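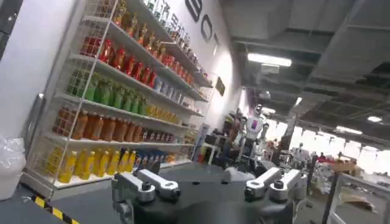

A robot's gripper near the drink shelves at Clender. Each color of bottle has its own row.

Robots at Work: Picking Drinks

When a store runs low on juice or soda, it sends an order to a warehouse. Someone has to find each bottle and put it in a box. This job is called picking.

At Clender, people used to do all the picking. On a busy day one worker could walk for hours and lift 200 heavy boxes. Now robots do part of the job.

A gripper is a robot's hand. It has metal fingers that open wide, move to each side of a bottle and close. Closing is the tricky part – squeeze too hard and the bottle bends, too softly and it falls.

What do the people do now?

Sulastri Ginting was a picker for 3 years. In May she started a new job looking after the robots. She checks their fingers for loose screws and helps when one gets stuck. "My back feels better," she says, "but I had a lot to learn. I took a class and had to pass a test."

Herman Sumampouw still picks by hand. He packs the odd-shaped things that robots often drop. He misses talking with the other pickers, and he worries about what will happen when the robots get better.

Clender says all its pickers were offered training. Not everyone wanted it, and some moved to other jobs.

Words to know
Gripper: the part of a robot that holds things
Automation: using machines to do work that people did before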